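The Turnip Walk of Skesham: a page for young readers
Written by Getachew Abdella

Every year in October the people of Skesham walk up a hill in the dark with turnips in their hands. Inside each turnip a small light is burning. If you come to Skesham for the first time on this evening, you can think that something strange is going on. I thought so too, when I moved here from another country. My neighbour knocked at my door at five o'clock, gave me a turnip and a spoon, and said that I should be ready by seven.

In this text I want to explain to you what is the Turnip Walk, where it comes from, and what you need to do if you would like to take part.

What is a custom?

A custom is something that a group of people do again and again, usually in the same way and at the same time of the year. Your family may have customs also. Maybe you always eat the same cake at a birthday, or your grandfather always sings a certain song when the snow comes. When a whole village or town has a custom, we can call it a local custom. The Turnip Walk is a local custom. It belongs to Skesham, and in the next town nobody does it, although they have other ones.

Customs are not laws. No policeman will come if you stay at home with your turnip. People go because their parents went, or because they like the soup, or because all their friends will be there.

How did it begin?

The old people of Skesham tell the story like this. Long ago, shepherds kept their sheep on Birkett, the round hill behind the village. In autumn they brought the sheep down for the winter. One year the fog came so quickly that a shepherd called Urko could not find the path. He had his dog with him, and the sheep, but it was night and he could see only grey.

In the village his sister began to worry. She had no good lantern, so she took a big turnip from the kitchen, made it empty with a knife, cut holes in the side and put a candle in it. Then she went to the neighbours and they did the same. They climbed the hill in a long line, each one close enough to see the light in front. Urko saw the line of lights through the fog and walked towards it, and all the sheep came behind him.

Is the story true? We can't be sure. Urko is not an English name, and some people in Skesham believe that he was a sailor who came from far away and stayed. Others say that the story was made later, to explain a custom that was already old. This happens quite often. People do something for a long time, they forget the reason, and then somebody finds a good story for it.

What we know better is that turnips were used as lanterns in many parts of Britain and Ireland, long before people there began to carve pumpkins. A turnip is smaller than a pumpkin and much harder. Its skin is white and purple, and when the light shines through it, it gets a soft orange colour.

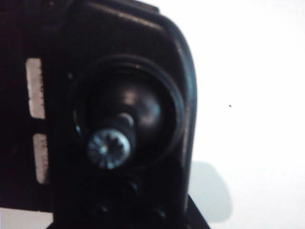
The first Turnip Walk that was written down is in the notebook of a village schoolteacher. She wrote that 29 lanterns went up the hill and that it rained on all of them. She wrote also that the boys made too much noise. After this she made a note nearly every year, and so we know that the walk was sometimes cancelled for bad storms, and once when too many children had measles.

For a time the custom almost disappeared. Many families moved to bigger towns for work, and the people who stayed were tired or old. Then a new headteacher at the school asked the children to interview their grandparents. The children heard about the turnips and wanted to try it. They went up with their parents, and the next year more people came. Last October 2,581 people walked, with visitors from Clerkcombe and from much further away.

What happens on the evening?

Before seven o'clock everybody comes together at the old sheep pen at the bottom of Birkett. You hear a lot of talking, and it smells of turnip. I must warn you that a warm turnip has a strong smell, a little like cabbage. You get used to it.

At seven the oldest walker rings a sheep bell. This is the sign to light the lanterns. Then the youngest walker who can go on his or her own feet is asked to take the first step. Sometimes this child is shy and doesn't want to, and then everybody waits. I have seen a very small girl who sat down in the grass, and a few hundred people stood there quietly until she was ready. Then she ran, and her father had to run also!

The path goes first through a field and then up the stone steps. There are 148 of them, and the children of Skesham know this number very well, as it is part of a counting song. You sing one line for each ten steps, and in the last verse there are two steps missing, so the line is sung very fast. It always ends in laughing.

On the top of the hill the people make a big circle. Somebody calls "Urko!" three times in the direction of the dark side of the hill. The third time, someone answers from there with a barking like a dog. It is a secret who does the barking. My neighbour says it was her uncle for many years, but she isn't allowed to say who it is now.

After the barking everyone cheers, and the walk goes down again on the other side, where the way is wide and not so steep. At the bottom you can have soup.

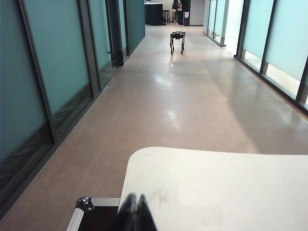

The soup is made from the inside of the turnips. I find this very clever. When you make a lantern you have to scrape out a lot of turnip, and in old times people would never throw away good food. So in the days before the walk, families bring bowls of scraped turnip to the village hall kitchen. It is cooked with carrots, onions, barley and pepper. Children who don't like it can have bread with butter, but they should try one spoon first. This is a custom too, and some children say it is the worst one.

In Clerkcombe they put apples in their turnip soup. In Skesham people will tell you that this is wrong. I have tasted both and I will not write here which one is better.

How to make a turnip lantern

You need a big turnip (or a swede, which is larger and yellow inside), a strong metal spoon, a piece of string and a small battery light. You need an adult also, for the cutting.

Ask the adult to cut off the top of the turnip, like a lid. Keep the lid.

Now take the spoon and scrape. It is hard work and it takes long. Put the turnip between your knees on a towel, or hold it in a bowl so that it doesn't roll away. Stop when the wall is as thick as your finger. If it is thicker, the light can't shine through. If you make it too thin, the turnip gets soft after one day and falls in.

Ask the adult to make the holes. Traditional lanterns in Skesham have no faces. They have stars, moons or a simple sheep, and a sheep is easier than you think: a cloud with four short legs. The adult should make also two small holes near the top, one on each side, for the string.

Put the battery light inside and close the lid. In the past there were real candles, and some grown-ups still use them, but children carry battery lights. The steps can be crowded, and long hair and scarves catch fire easily.

Keep your lantern in a cold place until the walk. A turnip which lies two days beside a heater is not a nice thing to meet.

Words to know

Barley: a kind of grain, small and round, which makes a soup thick.

Custom: something that people do again and again, in the same way.

Pen: here it doesn't mean the thing you write with. It is a place with walls or a fence where animals are kept.

Shepherd: a person who takes care of sheep.

Swede: a root vegetable, cousin of the turnip.

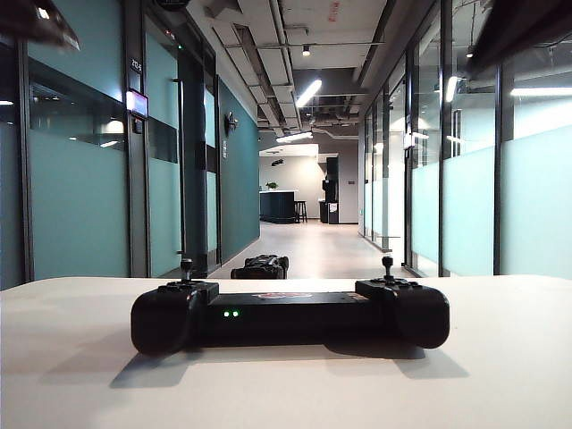

A black game controller on a white table.

Questions that children have asked me

Can I come if I don't live in Skesham?
Yes. You are welcome, also if you have no turnip. People often bring an extra one.

What happens when it rains?
The walk goes on in rain. In a storm or on ice it is moved to the village hall, where everybody walks in a circle between the chairs. The barking comes then from the cupboard.

Can my dog come?
Yes, on a lead. But on the top, when the secret person barks, all the real dogs will answer, and this can take some minutes.

Why do they call three times and not more?
I asked many people and I got a different reason from each. One man told me that his grandmother called up to seven times, but maybe she just had a good voice.

Is the dark scary?
At the beginning of the path perhaps a little. Walk in the middle of the line and hold someone's hand. When you turn round on the steps you see the lights behind you going down and down until the field, and on the top it is so bright that you can see all the faces.

Something to do at home or in class

Ask an older person about a custom from the place where they were a child. What did they eat? Was there a song? Does it still exist? Write down what they tell you, with the date and their name, as the schoolteacher did in her notebook. When I was a boy we had a feast with a great fire and yellow flowers, and I am sorry now that I never asked my grandmother what it was like when she was small.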